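Skamitz Parts Names

A word list of names for small household and workshop items, in English and Spanish, with the spelling variants people type when they search for them. It was put together for the Boko catalog and is released here as a separate download.

Current release: May 25, 2024
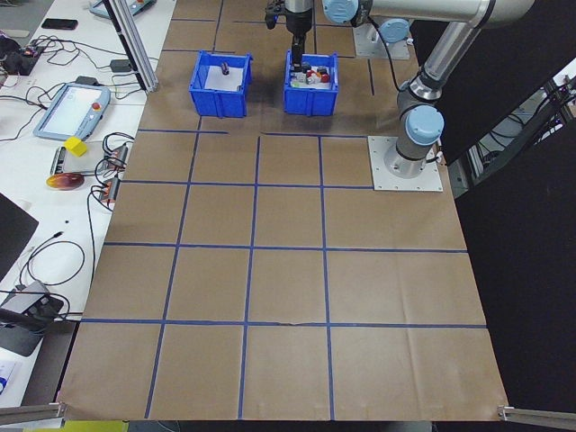
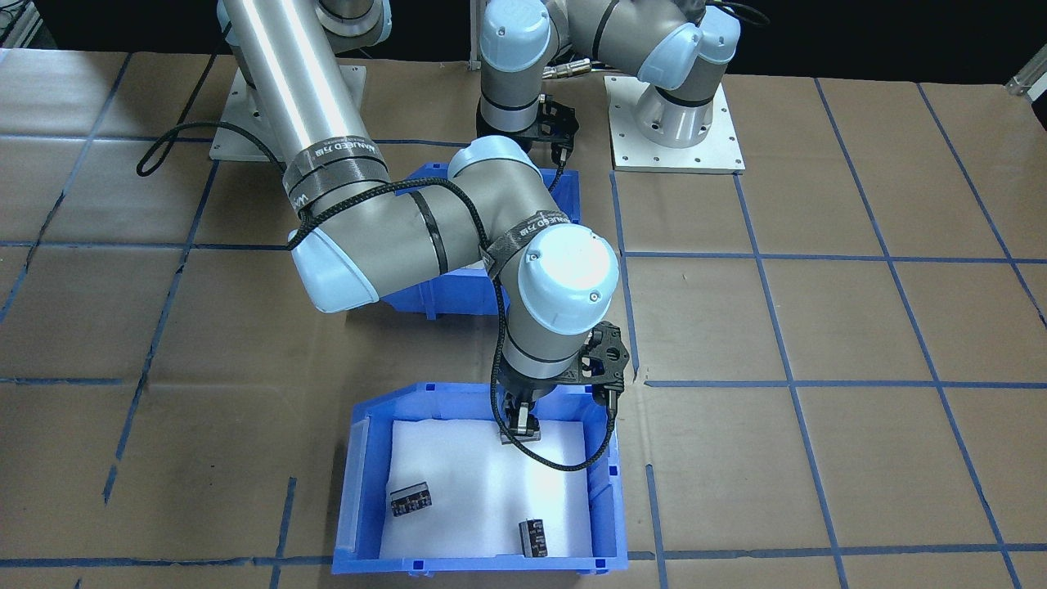 What is in the list

The main file has 1276 rows. Each row is one name for one kind of item. Several rows can point to the same item, so "screw cap," "twist cap" and "threaded lid" share an item code. There are 1094 rows with both an English and a Spanish name. The rest have English only, and the Spanish column is left blank.

Files

names.csv: the main list
groups.csv: the 9 item groups and their codes
variants.csv: misspellings and plural forms, linked to names.csv by row number
CHANGES.txt: what changed in each release

All files are UTF-8, comma separated, with a header row. Fields that contain a comma are in double quotes.

Columns in names.csv

row: whole number, never reused after a row is deleted
item: item code, such as CAP-014
name_en: English name, lower case, singular
name_es: Spanish name, lower case, singular, with accents
region: filled in only when a name is common in one place and odd in others
source: B for the Boko catalog, C for the Cervantes order sheets, L for the Leso returns log

Where the names came from

Most names were taken from product titles in the Boko catalog. The Cervantes order sheets supplied the larger part of the Spanish names. The Leso log is short, but it has the words customers use when they do not know the proper name, so we kept those even when they are vague. "Thingy for hose" is in the list and should stay there.

Brand names, part numbers and sizes were removed. Colors were removed unless the color is part of the name.

Checking

A sample of 200 rows was read by two people in April. Where they disagreed on the item code, the row was changed or split. The English-only rows were not part of this check.

Known problems

The fasteners group is much larger than the others. If you draw rows at random, you will mostly get screws.
Some Spanish names are Mexican usage and have no region mark yet.
"Nut" appears under two groups, once for hardware and once for kitchen storage. Join on the item code and not on the name.
Row numbers in variants.csv are off by one in copies downloaded before this release. Download the file again.

License

Free to use and change, including in paid products. Please keep the name Skamitz Parts Names with any copy.

Corrections

Open an issue with the row number and the name you would use. One row per issue is easiest for us to handle. New names are welcome if you can say where you have seen them used.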